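Asunto: Re: [lista-papel] ¿Cola de almidón o metilcelulosa para las guardas?
Fecha: 27/05/2026
Para: lista-papel

El miércoles alguien escribió:
> Hola a todos. Voy a encuadernar los cuadernos de campo de mi abuelo
> y dudo entre almidón de trigo y metilcelulosa para las guardas.
> El papel es fino y se me ondula con todo. ¿Qué usáis vosotros?
> ¿Merece la pena mezclarlos?

¡Qué alegría de pregunta! Yo los mezclo desde enero y no pienso volver atrás. El almidón agarra enseguida y la metilcelulosa te da tiempo para recolocar el papel, que con guardas grandes se agradece muchísimo (sobre todo si trabajas solo y el gato quiere ayudar).

Mi proporción es dos partes de almidón bien cocido y colado por una de metilcelulosa, y la dejo reposar toda la noche en la nevera. Para los papeles finos, el Saithong me ha dado un resultado precioso; el Rirnen es más terco, se enrosca nada más ver la brocha y hay que humedecerlo antes por el revés. En el taller de Grevine lo secan entre fieltros y le cambian los secantes a los 11 minutos, luego a la hora, y después prensa hasta el día siguiente. Probadlo, de verdad, ¡la diferencia es enorme!

Sobre el ondulado: mira primero la dirección de la fibra. La mitad de mis disgustos venían de ahí, de cortar la guarda atravesada por aprovechar el pliego. La fibra siempre paralela al lomo, aunque sobre papel.

También ando dándole vueltas al color de las tapas. Me tienen enamorado los tonos apagados, entre beige y gris:

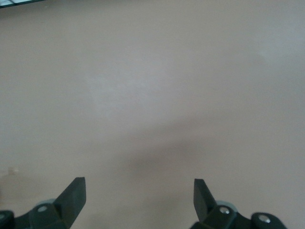
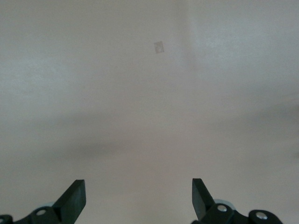 El primero tira a rosado y el segundo es más pálido. Para unos cuadernos de campo me iría al rosado sin dudarlo, con el lomo en tela oscura.

DÓNDE COMPRO

- Almidón y metilcelulosa: Vorarero, en bote pequeño, que el grande se me estropea.
- Papel: el catálogo de Grevine, referencia 263 para guardas.
- Secantes: cualquiera sin color.

Ya contarás cómo quedan, ¡y manda fotos de los cuadernos!

Un abrazo desde el taller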